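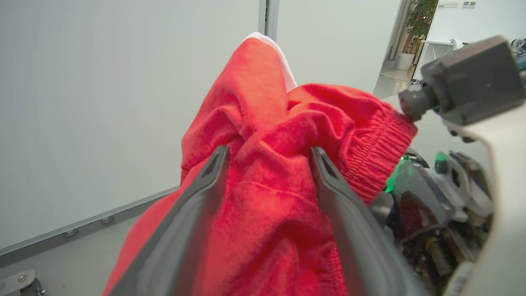

Red garment with a ribbed cuff

Can a sanctioned owner still sell his club?

Kesuno
I hold a season ticket at a small club, and the owner was put on the sanctions list on Wednesday. I paid 217 for my seat. Is the ticket still valid, and can he sell the club now?

Ammann
Usually his assets are frozen, so he cannot sell without a license from the government. Tickets which were paid before the listing are normally honored - but read the license text, it is different for each club. At ours, over 1000 holders kept their seats and only new sales were stopped.

Pramell
Same with us. Shop closed, matches went on. Ask the ticket office by email, the phone is useless.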